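Derholm Soup Swap - Frequently Asked Questions

Last updated November 28, 2025

What is a soup swap?

You make one big pot of soup at home, pack it into containers, freeze it, and bring it along. You go home with the same number of containers, all filled with soups other people made. One afternoon of cooking and your freezer is stocked for weeks! We've been doing this in Derholm every November and we still get giddy when the coolers come through the door.

How much do I need to bring?

Six quarts, each in its own container. If your biggest pot won't hold that much, make two batches of the same soup, or split the job with a friend and share a spot.

Does it have to be frozen?

Yes, please, frozen solid. Soup that is only chilled tends to leak, and it won't hold up for people who have a long drive. Give it a full night in the freezer, two if your freezer is packed. Leave a little room at the top of each container so the lid doesn't pop off.

What kind of containers work best?

Plastic quart containers with screw-on lids are the favorite. Freezer bags are fine if you freeze them flat and double them up. Skip the glass jars. You won't get your containers back, so don't bring anything you love.

What should I write on the label?

The name of the soup, the date you made it, your first name, and everything that's in it. Really everything - the butter, the splash of soy sauce, the brand of stock if you used one. Masking tape and a permanent marker hold up well. Ink on bare plastic rubs right off in the cooler.

How does the picking work?

Everyone draws a number. Before the picking starts, each cook gets a minute or so to tell the room about their soup, and this is my favorite part of the whole evening. We've heard about grandmothers, ruined pots, a squash that grew over a neighbor's fence. Then number one picks a quart, number two picks a quart, and around we go until the tables are bare.

Can I come if I'm not a very good cook?

Please do! Plain lentil soup goes early every single year. So does chicken and rice. People want something they can heat up on a tired evening, and simple soups are great for that.

Are there soups that don't freeze well?

A few. Potatoes in big chunks turn grainy, and noodles go to mush, so leave the noodles out and write "add noodles" on the label. Cream can split, but it usually comes back together if you warm it slowly and stir. Beans, lentils, squash, tomato, and most meat broths freeze beautifully.

Any tips for chopping that many vegetables?

Do the onions first and get them into the pot while you work on the rest. Keep a big bowl next to you for peels and ends (they make a lovely stock later). Put a damp dish towel under your board if it likes to slide, and cut everything to the size of a soup spoon or smaller.
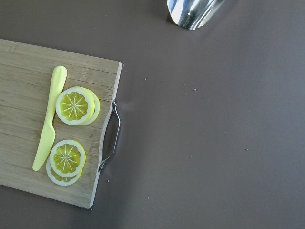 Deolinda Veloso wrote in to add that she chops everything the night before except the potatoes, keeps it all in covered bowls in the fridge, and then the cooking day is mostly stirring and listening to the radio. She also says carrots should go in bigger than you think, especially if the soup will be frozen and heated again.

Where do we meet, and is there parking?

We're in the long room at Illeck Hall. The lot behind the building has 30 spaces, and there's more along the street. Use the side door, it's closer to the tables and you'll have your arms full.

Does it cost anything?

No. Just the price of your ingredients.

What happens to leftover soup?

Any quarts left over go home with whoever has freezer space.

How do I sign up?

Put your name on the sheet by the front door at Illeck Hall, along with the soup you're planning. Duplicates are welcome - last time we had three minestrones and they tasted nothing alike. Questions about the sheet can go to Vasco Bettencourt, who is usually at the hall in the mornings.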